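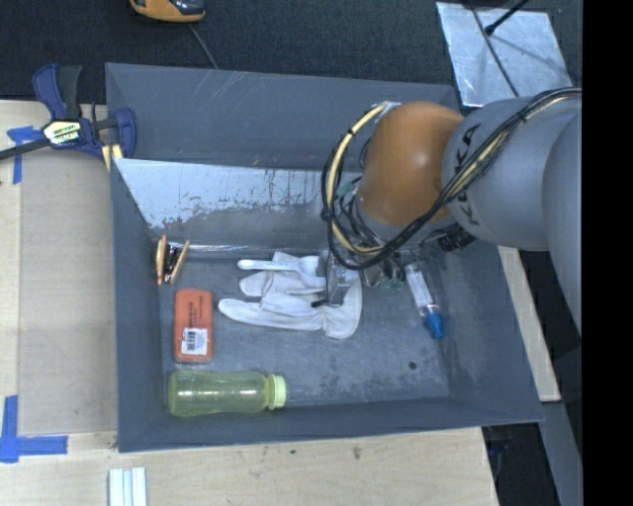 Je me méfie des gens qui trient. Ils ont toujours un système, ils vous l'expliquent à table, et six mois plus tard leur garage ressemble au mien. Alors quand Bleddyn Gronow m'a soutenu que le « grand bac unique » avait réglé tous ses problèmes de rangement, j'ai hoché la tête poliment et j'ai repris du fromage.

Le principe, pour ceux qui ont la chance de ne pas le connaître : tout ce qui traîne va dans un seul bac, profond, gris de préférence (pourquoi gris, mystère). On ne range rien sur le moment. On vide une fois par semaine. La méthode s'appelle Skiradden, il existe un petit livre que Bleddyn m'a prêté de force, et l'auteur y affirme sans rire qu'un foyer possède 1 271 objets « errants ». J'aimerais bien savoir qui est passé chez les gens pour arriver à ce chiffre.

J'ai quand même essayé, par mauvaise foi surtout. Neuf semaines.

Premier constat, un bac à hauts bords qui se resserrent vers le fond, c'est très bien pour y jeter des choses et pénible pour les en sortir. On plonge le bras jusqu'au coude, on tâtonne, on attrape le gant alors qu'on voulait la cuillère doseuse. Un gant de tissu blanc, une mesurette en plastique blanc posée dessus, un étui rouge orangé avec son étiquette à code-barres : voilà le genre de voisinage que produit la méthode. Les trois n'ont rien à faire ensemble. Le livre appelle ça « la neutralité du contenant ». Moi j'appelle ça un tiroir à bazar sans le tiroir.

Deuxième constat, et là je suis obligé de concéder quelque chose : la table est restée dégagée. Pas tous les jours, mais bien plus souvent qu'avant. Quand il suffit de lâcher l'objet au-dessus du bac, on le fait, même fatigué. Je ne suis pas sûr que ce soit du rangement. Le désordre a juste changé d'adresse.

Le jour du vidage, par contre, quelle corvée. Il m'a fallu environ 8 minutes la première fois, montre en main, et je me suis dit que c'était gagné. La cinquième semaine j'y ai passé la soirée. Tout ce qui n'a pas de place attitrée retourne au fond, et la semaine suivante on le retrouve en dessous du reste. Les mesurettes sont les pires - elles viennent avec un pot de poudre, le pot finit, la mesurette demeure. J'en ai gardé 7. Je n'ai aucune explication.

Les gants, eux, ne ressortent jamais par deux. J'avais fini par les étendre à plat au fond, les doigts du même côté, en espérant que ça les encourage. Non.

Bleddyn prétend que je m'y prends mal, qu'il faut un second bac, plus petit, pour « les récidivistes ». On voit bien où ça mène. Un troisième ensuite, puis une étagère pour les bacs, puis une étiqueteuse.

Je continue jusqu'en octobre, parce que j'ai parié une bouteille. Le livre est à rendre, il doit être dans le bac.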